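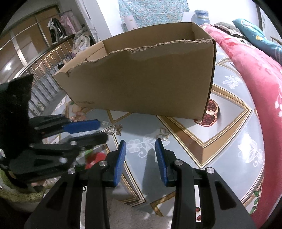
Evening, the front room

March again, and the boxes still weren't done, so I gave the afternoon to them. The agent at Mullgate wants the front room clear by the end of the month. I started after lunch and stopped when the light went.

The carpet is the main thing I was worried about. It covers most of the floor in there, pale blue-grey with the beige and gold borders, and I have always liked the pomegranate on it, the split one with the red fruit and the seeds showing. Mum used to put her chair leg on it and I used to move the chair. I want it rolled last so the boxes have something soft to sit on in the meantime. Libor Malý says roll it first and put up with bare boards. He is probably right but it is my back.

One of the brown cartons has had its day. The long side is torn along the top, ragged enough that you can see the corrugated part inside, and it dips lower at one end. I thought about cutting the whole edge level with the Stanley knife and decided against it. It will do for cushions and the spare doona, nothing with any weight. I'm not paying for another one. The shop in Gutiscombe wanted 800 for the full moving kit, tape and paper and wardrobe cartons included, and 600 without the wardrobe ones. I have been getting mine free from behind the grocer.

The pile so far:

Books, done, except the ones beside the bed.
Winter coats, done.
Kitchen, not started.
Mum's sewing things, half. I got as far as the button tins and sat down.
Papers, don't ask.

Found the receipt for the carpet in with the papers. 407, from Lukáč, who had the place on the corner before it was a chemist. I would have guessed more. It has outlasted two couches and the dog. I put the receipt in the blue folder with the piano one.

Libor rang at four to say the van from Trimach is smaller than the one he had last time, so the bookcase may have to go on its side. I measured it again and wrote the numbers on the back of an envelope, then packed the envelope. It will be in one of the book cartons.

Tea was toast and the last of the soup. The new unit is number 308, third floor, and the lift is slow, so I want the heavy cartons kept small. I have told Libor this twice.

Tomorrow the kitchen, starting with the high cupboard. Need more tape and a black marker. Ring the gas people before ten.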